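Kavitik plate rack review: the black one, six months in

I have owned five dish racks in my adult life and four of them made me cross. There was a chrome one that rusted at the feet, a bamboo one that went grey and furry underneath, a two-tier thing that fell over if you put a casserole lid on it, and a silicone mat that was really just a place for puddles to live. So when I say I'm properly delighted with the Kavitik plate rack, please understand I'm coming at it from a low base and a lot of damp tea towels!

I bought mine from Adjei, the kitchen shop on the corner by the old baths, in March. I'd gone in for a potato ricer. The racks were stacked on the bottom shelf behind the jam thermometers and I picked one up purely because it was so plain. Two black rails, a row of uprights, nothing else. No cutlery pot bolted to the side, no fold-down wings for wine glasses, no little tray with a spout. It cost £19, so I put the ricer back (we still mash with a fork) and took the rack home on the bus.

What it's for

It holds plates on their edges. If you want somewhere to upend a saucepan or balance a colander, look elsewhere, because this will not help you in the slightest. I know some people will stop reading at that point and I don't blame them. But I think most of the trouble with my old racks came from asking them to do everything. The plates leaned on the mugs, the mugs leaned on the grater, and getting one side plate out for toast meant moving half of last night's supper.

We're a household of plates, mostly. Everett (Ridgeway, my other half, and the one who does most of the washing up) makes flat food: flatbreads, omelettes, big salads spread out so that everyone can see what's in them. Pans get dried and hung up straight away. Mugs go upside down on a folded towel. That leaves the plates, and now the plates have their own place, and I can't tell you how much calmer the end of the evening has become.

Putting it together

It came in a flat box with a sheet of drawings and no words. The base is a pair of rails with connectors between them, and the uprights push in from above. I had it done before the kettle boiled, then had to take it apart again as I'd got one of the ends facing the wrong way. Second go was fine. The uprights are stiff to push home the first time and I used the heel of my hand with a cloth over it, which I'd recommend, or you'll have a row of dents in your palm for the afternoon.

No tools, no screws, no Allen key to lose in the drawer. When it needs a proper clean I pull the whole thing to bits and put it in the sink with some washing soda. It goes back together more easily every time, though I'll admit I wondered if that meant it was getting loose. So far it isn't. I gave it a good rattle this morning before writing this and it felt just as solid as it did in spring.

How the plates sit

This is the part I love. A plate drops in and stays there. It leans very slightly, the way a book leans on a shelf that isn't quite full, and doesn't roll. I've tried it with our everyday dinner plates, with my gran's thin china ones that I hardly dare breathe on, and with the big Grustmont serving plate we were given as a wedding present, which is 268 mm across and heavy as a paving slab. All fine. The Grustmont does stick up rather a long way and I wouldn't put it at the end where a passing elbow could find it, but it has never so much as wobbled.

Bowls are less good. Shallow pasta bowls will go in if you skip a slot between them. Deep cereal bowls just sit on top looking confused. Chopping boards work brilliantly provided they're thin, and so do baking trays, and I have been known to use the end slot for the tablet when I'm following a recipe (not while there are wet plates next to it, I'm not a monster).

Air gets round everything, too. With the old two-tier rack I'd find the bottom plates still wet at breakfast, with a nasty tidemark where they'd touched. These stand apart from each other, so plates washed after supper are ready to put away by bedtime, most nights. In a cold spell it takes longer. I think that's the kitchen's fault.

Looks

I wasn't sure about black. I'd always gone for white or wire because our kitchen is on the small side and I thought anything dark would loom. It doesn't, mainly because it's so low. You stop seeing the rack and just see a row of plates.
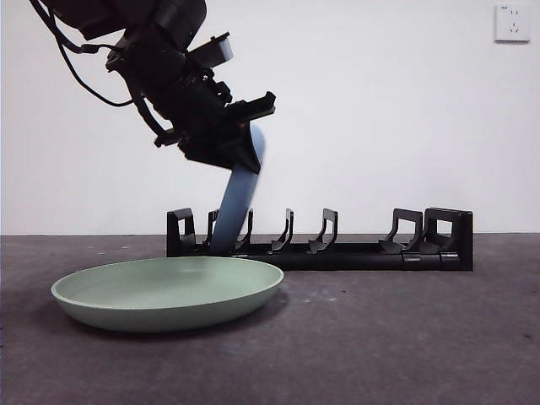 Our plates are nothing special, mostly odds and ends from the market, but I've become quite vain about them since we got this. I now put them in by colour, which Everett thinks is ridiculous and undoes whenever he's on duty. The pale blue ones are my favourites, and standing on edge in a black slot against a white wall you get just that long slim stripe of blue with the rounded rim at the top, which pleases me far more than a piece of washing up ought to. It's made me want to buy more blue plates. I have not bought more blue plates. (I have looked at more blue plates.)

Fingerprints and limescale do show on the rails, particularly the front one, which has a bit of a shine to it. We're in a hard water area and I wipe it over with vinegar on a cloth when I remember. If you've got soft water, lucky you, you may never notice.

Things I'd change

There's no drip tray. You need something underneath, and Kavitik don't sell one to fit, at least not that I could find. I use an old oven tray, which does the job but is a little too wide for the space and sticks out past the edge of the draining board. My sister, who bought the same rack after using ours, cut down a rubber boot mat for hers and it looks much better. I'm going to copy her when I find a boot mat I don't mind ruining.

I'd also like it to come in a half length. Ours is long, and in a really tiny kitchen it would take up the whole run beside the sink. You could in theory leave some of the base off, as it comes apart, but then you've got spare bits knocking about in a cupboard and I know exactly how that ends.

And the feet could be grippier. On a dry worktop it stays put. On a wet steel drainer it will slide a bit if you shove a plate in one-handed from the side, so drop them in from above.

Other racks I looked at

Before I wrote this I went back to Adjei to see what else they had, to be fair. The Priserness folding rack is the obvious rival. It's a lovely thing, closes up flat and hangs on a hook, and if you need the worktop back every day I'd say have that one. But the slots are narrow and my thicker stoneware plates would be a squeeze, and it costs £50, for which you could have two of mine and a decent lunch. A friend has the Priserness and swears by it. She also has very thin plates.

Would I buy it again? Yes, tomorrow, and I've already bought a second one as a present for Everett's mum, who rang up specially to say that she's keeping her baking trays in it inside the cupboard and has stopped getting hit on the foot by them. I hadn't thought of that. I've since gone and measured our own tray cupboard and it would fit with a finger's width to spare, so I may be back on that bus before long.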